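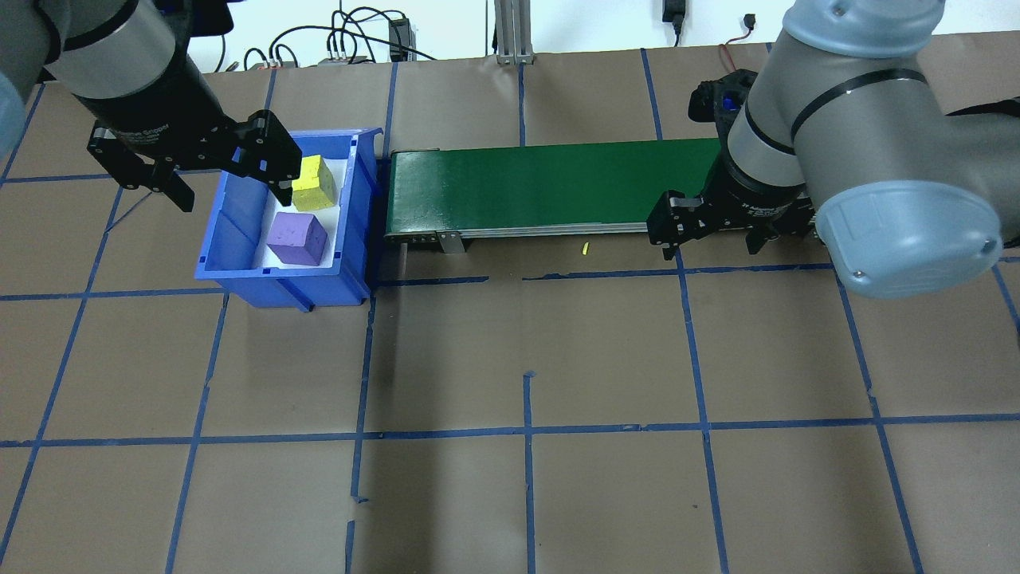
소금 장부 (소설)

《소금 장부》는 브라질 작가 오스바우두 폰치스(Osvaldo Fontes)의 장편소설이다. 포르투갈어로 쓰였고 그리멩(Grimen) 출판사에서 나왔다. 표지에는 '실화'라는 말이 제목보다 조금 작은 글씨로 찍혀 있으며, 출판사의 소개문도 첫 문장부터 이 작품이 실제로 있었던 일을 그대로 옮겼다고 밝힌다. 어디까지가 실제로 있었던 일인지는 확인되지 않았다. 작품에 관한 글 가운데 상당수가 출판사 소개문을 출처로 삼고 있고, 그 소개문은 작가의 서문을 출처로 삼고 있어서, 여러 글이 같은 말을 한다는 사실이 별다른 근거가 되지 못한다.

개요

북동부 해안의 염전 마을 샤비에르(Xavier)를 무대로, 열한 살 소녀 마이아라 비텐쿠르치(Maiara Bittencourt)가 빚을 진 아버지를 대신해 염전의 장부를 맡게 되는 과정을 그린다. 본문은 451쪽이며 3부로 나뉜다. 작가는 서문에서 주인공이 자신의 외할머니라고 적었다. 다만 같은 서문의 뒷부분에는 "이름은 몇 군데 바꾸었다"는 문장이 있고, 바꾼 이름이 어느 것인지는 밝히지 않는다. 마을 이름이 그대로인지도 적혀 있지 않다.

분류도 일정하지 않다. 그리멩의 도서 목록에는 초판이 '회고와 전기'에 들어 있었으나 재판부터 '역사소설'로 옮겨졌다. 표지의 '실화' 표기는 그대로 남았다. 출판사는 분류를 옮긴 까닭을 설명한 적이 없다. 전자책을 낸 볼칙스(Boltix)는 두 분류에 모두 올려 두었다.

줄거리

제1부는 비가 유난히 길었던 해의 11월에 시작한다. 소금을 사들이던 플린지니(Flindine) 상회는 염전 주인들에게 둑을 늘리라며 선금을 빌려주었다. 마이아라의 아버지도 그 돈으로 증발지를 두 곳 더 팠다. 이듬해 소금값이 떨어지자 상회는 사들이는 양을 줄이고 선금을 돌려달라고 요구한다. 갚지 못한 집은 염전의 사용권을 넘겨야 한다. 마을 사람들은 계약서를 읽지 못했고, 읽을 수 있었던 사람은 상회의 대리인과 마을 학교의 교사 주사라 삼파이우(Jussara Sampaio)뿐이었다.

제2부에서 마이아라는 교사에게 숫자와 글을 배운다. 상회가 적은 장부와 아버지가 문설주에 칼로 새긴 눈금을 맞추어 보던 아이는 자루 40개가 빠져 있음을 알게 된다. 아버지는 이를 믿지 않는다. 염전의 남자들은 여자아이가 저울 옆에 서는 것을 재수 없는 일로 여기고, 마이아라는 새벽 4시에 먼저 나가 저울을 지킨다. 이 대목이 작품에서 가장 자주 인용된다.

제3부는 공증인 앞에서 벌어지는 대질 장면이 중심이다. 마이아라는 눈금을 새긴 문설주를 통째로 떼어 수레에 싣고 읍내로 간다. 공증인은 문설주를 증거로 받아들이고 상회는 네 집의 사용권을 돌려준다. 마이아라의 집은 그 넷에 들지 못한다. 마지막 장에서 아버지는 장부를 딸에게 건네고, 소설은 그 뒤의 일을 다루지 않은 채 끝난다.

등장인물

마이아라 비텐쿠르치: 주인공. 열한 살로 시작해 끝에서는 열네 살이다. 제2부 중간에서 한 번 열세 살이었다가 다음 장에서 다시 열두 살로 나오는데, 재판에서도 고쳐지지 않았다.

주사라 삼파이우: 마을 학교의 교사. 작가는 한 강연에서 실존 인물이라고 했고, 다른 강연에서는 교사 여럿을 합친 인물이라고 했다.

아버지: 이름이 나오지 않는다. 말수가 적고, 숫자를 쓸 줄 모르지만 눈금으로 자루 수를 남긴다.

대리인: 플린지니 상회 소속. 악역에 해당하지만 제3부에서 그 역시 상회에 빚이 있었음이 드러난다. 이 설정은 뒤늦게 덧붙인 듯하다는 지적이 있다.

실화 여부에 관한 논의

작가가 제시한 근거는 세 가지다. 외할머니에게 들은 이야기, 집안에 전해 온다는 장부 한 권, 그리고 공증 기록의 사본이다. 첫째는 확인할 방법이 없다. 둘째인 장부는 표지만 책 뒤의 부록에 실려 있고 안쪽은 공개되지 않았다. 셋째인 공증 기록은 본문에 긴 인용문으로 들어가 있는데, 문서 번호나 보관처가 적혀 있지 않다.

문학사 연구자 줄레이카 바치스타(Zuleica Batista)는 작품을 다룬 논문에서 이 인용문의 문체를 문제 삼았다. 공증인이 썼다는 글에 소녀의 표정과 바람의 방향이 적혀 있고, 정작 그런 문서에 있어야 할 채무액과 상환 기한은 빠져 있다는 것이다. 바치스타는 기록이 존재하지 않는다고 단정하지는 않았다. 존재한다면 소설에 실린 것과 꽤 다른 글일 것이라고만 썼다. 폰치스는 이에 대해 "기록을 읽기 쉽게 다듬었다"고 답했다. 어느 문장을 다듬었는지 알려 달라는 후속 질문에는 답이 나오지 않았다.

빚의 액수도 논란거리다. 제1부에서 아버지가 진 빚은 4000밀헤이스로 나온다. 바치스타는 같은 소설에 나오는 소금 한 자루의 값으로 따지면 한 집이 평생 일해도 갚기 어려운 돈이며, 그런 집에 상회가 두 번째 선금을 내주는 제1부 후반의 전개가 성립하지 않는다고 보았다. 작품을 옹호하는 쪽은 상회가 처음부터 땅을 노렸다면 가능한 일이라고 설명한다. 소설 안에는 그렇게 볼 만한 장면이 한 군데 있으나, 대리인이 술에 취해 하는 말이어서 얼마나 무게를 둘지는 읽는 사람에 따라 다르다.

문설주 이야기는 더 복잡하다. 작가는 초판이 나온 뒤 문설주가 친척 집 헛간에 남아 있다고 말했다. 재판의 후기에서는 오래전에 땔감으로 쓰였다고 적었다. 두 진술 사이에 문설주를 보았다고 나선 사람은 없다.

반면 작품의 큰 배경까지 지어냈다고 볼 이유는 많지 않다. 선금을 빌려주고 생산물로 돌려받는 거래는 여러 지역에서 널리 쓰인 방식이고, 값이 내린 뒤 빚만 남는 일도 드물지 않았다. 그러나 흔한 일이었다는 것과 이 마을의 이 집에서 그 일이 있었다는 것은 따로 증명되어야 할 문제다. 옹호하는 글은 대개 앞의 것을 길게 설명한 뒤 뒤의 것까지 설명된 것처럼 마무리한다.

서술 방식

3인칭으로 쓰였으나 시점은 거의 마이아라에게 붙어 있다. 각 장의 첫머리에는 장부의 한 줄이 놓인다. 날짜는 없고 자루 수와 짧은 메모만 있다. 제1부의 메모는 상회 쪽에서 쓴 것이고 제2부 중반부터 마이아라의 것으로 바뀌는데, 글씨를 배운 지 몇 달 된 아이의 문장으로 보기에는 지나치게 매끄럽다. 작가는 이것도 다듬은 것이라고 했다.

염전 일을 설명하는 부분은 구체적이다. 둑을 다지는 순서, 바닷물을 다음 칸으로 넘기는 때, 긁개의 날을 가는 각도 같은 것이 여러 쪽에 걸쳐 나온다. 평론에서 '직접 겪지 않고는 쓸 수 없는 세부'라는 말이 붙는 곳이 대체로 여기다. 다만 폰치스는 염전에서 일한 적이 없다고 스스로 밝혔고, 참고한 책도 후기에 두 권 적어 두었다. 잘 조사한 글이라고 하면 충분할 일이다.

평가

출간 직후의 서평은 호의적이었다. 아이가 어른의 계산을 바로잡는다는 줄거리가 청소년 독자에게 권하기 좋다는 의견이 많았고, 몇몇 학교에서는 읽기 목록에 올렸다. 출판사는 '100곳이 넘는 학교가 선택한 책'이라는 문구를 띠지에 넣었으나 학교 명단은 내놓지 않았다.

에티오피아 출신의 번역가이자 평론가인 메크데스 가쇼(Mekdes Gashaw)는 제2부를 높게 치면서도 제3부의 대질 장면이 너무 쉽게 풀린다고 썼다. 가쇼에 따르면 글을 모르는 농민이 낸 물건을 공증인이 한나절 만에 증거로 받아 주는 전개는 실화라는 표시가 없었다면 편집자가 고치라고 했을 대목이다. 같은 글에서 그는 '실화'라는 말이 작품의 약한 부분을 가려 주는 구실을 한다고 지적했다. 독자는 어색한 우연을 만나도 실제로 그랬다니 넘어가게 된다는 뜻이다.

바치스타의 평가는 이보다 조심스럽다. 논문의 끝에서 그는 이 작품을 소설로 읽으면 흠이 많지 않다고 인정했다. 인물의 나이가 어긋나는 것이나 대리인의 사정이 갑자기 나오는 것은 소설에서라면 작은 실수에 속한다. 문제는 교실에서 사료처럼 쓰이는 경우이며, 실제로 한 교사용 안내서는 작품 속 공증 기록을 당시 문서의 보기로 실었다. 안내서의 다음 판에서 해당 쪽은 빠졌다.

독자들 사이에서는 결말에 대한 불만이 잦다. 마이아라의 집이 사용권을 돌려받았는지 알 수 없기 때문이다. 작가는 외할머니가 그 이야기를 해 주지 않았다고 말한 바 있다. 서문에는 외할머니가 '죽을 때까지 그 염전을 바라보며 살았다'고 되어 있어, 염전을 가졌다는 말인지 잃었다는 말인지 양쪽으로 읽힌다.

판본

초판은 그리멩에서 종이책으로 나왔다. 서문과 장부 표지 부록이 있고 후기는 없다.

재판은 같은 출판사에서 나왔으며 후기와 참고한 책 목록이 더해졌다. 서문에서 "한 글자도 보태지 않았다"는 문장이 사라졌다.

전자책은 볼칙스에서 나왔다. 재판을 바탕으로 했다고 되어 있으나 서문은 초판의 것이어서 위의 문장이 그대로 들어 있다. 부록은 빠졌다.

영화화 소식이 두 차례 전해졌지만 제작사가 확인된 적은 없다. 첫 소식은 작가의 강연에서 나왔고, 두 번째 소식은 첫 소식을 옮긴 글에서 나왔다.

같이 보기

브라질 문학
역사소설
자전적 소설
천일염

각주

'밀헤이스'는 브라질의 옛 화폐 단위이다. 초판 일부 쪽에는 '헤이스'로 잘못 적혀 있다.
주인공의 나이 문제는 제2부 7장과 8장을 대조할 것.
샤비에르라는 이름의 마을은 작품 부록의 약도에 나오지만 약도에는 축척과 방위가 없다.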